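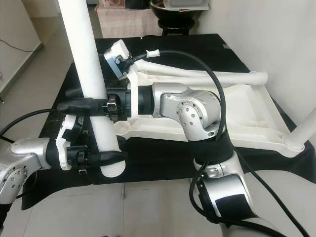 Flat-pack and plastic furniture: what I learned in my small workshop

I repair and put together furniture for neighbours in Skirnport, mostly light plastic and tube things for balconies and laundries. English is my third language, so please forgive if some tool has a different name in your shop. The tips are in no special order.

Cover the work surface first. An old blanket is good, a rubber mat is better, and a dark colour is best of all because white caps and silver screws are easy to see on it. Plastic scratches more quickly than people believe, and a grey scratch on white does not wash out.

Put the small parts in a muffin tin, one kind in each cup. I also write the part number on a piece of masking tape and stick it to the cup. In the last set I had two screws, number 218 and number 221, which looked the same to my eye but one was a little longer. The long one came through the other side of the seat.

Do not tighten anything until everything is in its place. Turn each screw only until it holds, then stand the piece on a flat floor, push it down gently with both hands, and tighten the corners one after the other across, like the nuts on a car wheel. If you tighten one side fully, the last hole will never meet its screw. 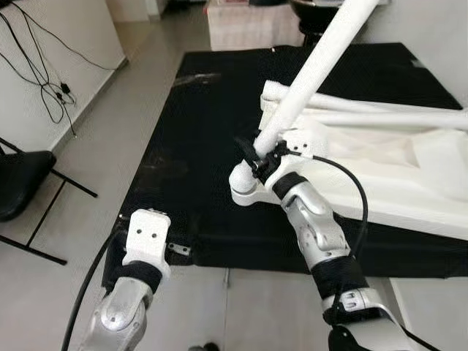 For tubes that go into a socket, look inside the socket first. Often there is a thin edge of plastic left from the mould, and you can take it away with a small knife, cutting away from your fingers. If the tube is still stiff, put a drop of dish soap on it and turn while you push. Please do not use cooking oil – it becomes sticky after one summer and collects all the dust of the neighbourhood. A rubber mallet is fine with a folded towel between, a steel hammer is not.

When a tube is stuck and you want it out, pour warm water from the tap over the outer part for a few minutes, keep the inner part cool, and twist. Boiling water will change the shape of the plastic and then it does not go back.

Cleaning. White plastic which lived outside becomes yellow or green. I make a paste of baking soda and a little water, leave it on for 20 minutes, and rub with a soft brush. For the ribs on the underside an old toothbrush is the right size. Rinse well. Kindus sells a cream cleaner for the same work and it smells nicer, but I see no difference in colour at the end. Never mix bleach with vinegar or with any other cleaner.

Glue. Most ordinary glues do not hold on polypropylene, which has PP or the number 5 in the little triangle. There is a two-part kind with a primer, and I keep the Pollent 2204 in the drawer for this. Roughen both sides with fine sandpaper, wipe with alcohol, and leave it in the clamp overnight. I would use it for a cap or an armrest trim, but a leg which carries a person should be replaced.

Keep the leaflet. I put mine in a plastic sleeve taped inside the cupboard door, together with the spare screws and the little hex key. When we moved to the flat on Ñahui Street I found every one of them in five minutes, except for the shoe rack, and that one I had to build by guessing.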